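3.2 Sorting knitwear from bedding

The households in the Cludside study kept their winter textiles in one place, usually a cupboard or a deep drawer near the bedroom, and the first job in each home was to separate clothing from bedding. This was slower than we had planned for. Blankets and jumpers had been put away together at the end of the previous winter, and in many homes they had been folded into each other to save space. Participants were asked to sort as they normally would and were given no instructions on the order of work.

Garments were recorded under four headings: fine knit, heavy knit, fleece and woven. Blankets were recorded by surface (plush, waffle, woven or quilted) and by whether the design was plain, single pattern or mixed pattern. The mixed-pattern group was added after the pilot, when Ruan Sibiya found that the two coders disagreed most often on blankets that combined several unrelated motifs. Figure 3 shows a blanket of this kind, with leaf, dot, scroll and check designs on the same piece, together with a white knit garment that has a ribbed hem. 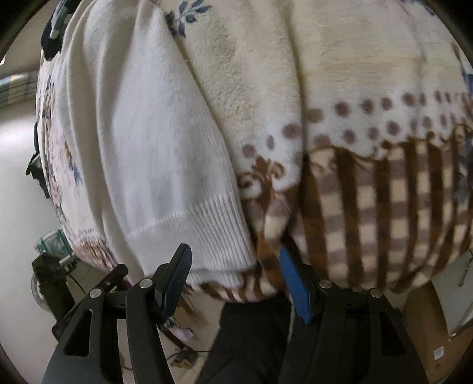 Figure 3. White knit garment against a mixed-pattern plush blanket.

The final item list held 1,845 entries, of which fine knits were the largest clothing group. Participants tended to deal with these first. Several explained that fine knits catch and stretch if they are left under heavier things, and Elmarie Van Wyk's interview notes record one woman who would not begin on the bedding until every jumper was on the bed. Others worked from the top of the pile down and took whatever came to hand. The two approaches took a similar amount of time overall, although the second produced more refolding.

Hems and cuffs mattered more than we had assumed. When a garment was caught up in a blanket, participants looked for a ribbed edge and worked from there, and they often used the same edge to line up the fold. Garments without ribbing were more likely to be shaken out and started again. We did not code this behaviour in the first round and have therefore reported it only from the notes.

Large blankets caused a different problem. Most participants could not fold a double-sized plush blanket alone without laying part of it on the floor, which some disliked doing. Three ways of managing were common: folding on the bed, holding the middle under the chin, or waiting until a second person was free. Patterned blankets were sometimes folded so that a favoured part of the design faced outwards. Plain ones were folded with less care, and the edges were left uneven in the stack.

Storage after sorting followed the space available. In 67 homes the blankets went back to the bottom shelf and the knitwear was placed above them. The remaining homes used boxes, vacuum bags or the space under a bed. Lwazi Matlala, who carried out the return visits in July, noted that the vacuum bags had often been opened again to get at one item and had not been resealed. Knitwear kept in boxes was in better order, but participants said they forgot what was in them.

Agreement between coders was checked on a random part of the list. It was high for clothing and lower for blankets, mainly on the line between plush and fleece. Where the coders could not agree, Karine Pelletier made the final decision from the written record and the fabric label, if there was one. Items without a label that could not be settled were kept in the list and marked as unclear.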